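Robots to take over tray handling at Gruvham order office

Staff at the Gruvham order office in Murnenton will stop carrying paperwork trays between desks in November, when the company brings in a robot to do the job. The 10 clerks were told at a meeting on Tuesday.

The office handles repair orders for Gruvham's workshops. Each order still comes with a signed paper sheet, and the sheets move from desk to desk in wire mesh organizers with three trays. The company says clerks made 194 tray moves on a normal day last spring, most of them before lunch.

Preparation has been done in simulation. The software, called Paju, has a model of the organizer on a white table and a white robot arm with a jointed hand that comes in from the side, palm down, at the height of the top tray. 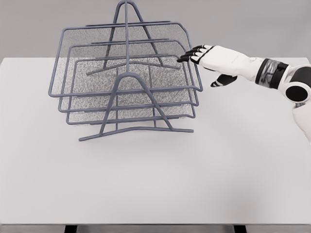
Margus Dambrauskienė, who manages the office, said no jobs will be cut. Two clerks who now spend their mornings on tray rounds will move to the phone desk, where callers have been waiting too long. Their pay stays the same, but the phone desk opens an hour earlier and both will have new start times.

"They asked about the hours before they asked about the robot," Dambrauskienė said. "We haven't settled the bus question yet."

Other changes are smaller. Desks along the window will be turned to leave a clear lane, and personal items can no longer be kept on the handover table. Sheets must lie flat in the trays, with no clips sticking out past the rim. Clerks will get 2 hours of training on how to stop the machine and how to call it back.

Zane Navickas, a clerk and the staff representative, said people in the office were split. Some are glad to be rid of the walking. Others said the rounds were the only time they got to talk to the sorting desk, and that a lot of mistakes were caught that way.

"You'd drop off a tray and someone would say, this one's missing a page," Navickas said. "We want to know who does that now."

Gruvham has agreed to a short daily check-in between the two desks for the first month. The company has also promised that figures collected by the robot will not be used to measure how fast any one clerk works.

In the simulated runs, the hand is brought up to the rounded right end of the top tray, with the thumb hanging lower beneath the palm. 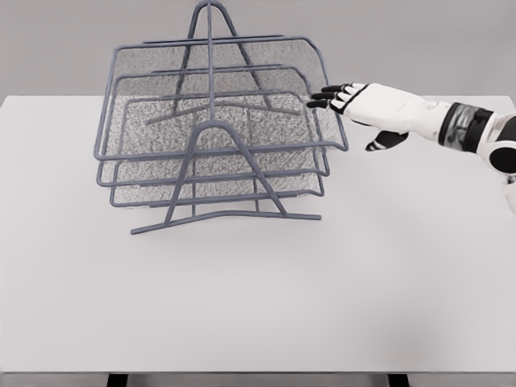 What happens next

The Bollness office, which handles 200 orders a week, will keep its current routine until Murnenton has used the robot for a full month. Staff there can visit and try the new handover table.

Clerks with questions about start times should speak to Navickas before the new schedule is posted.

Contact the newsroom | Copyright Murnenton local news | Back to top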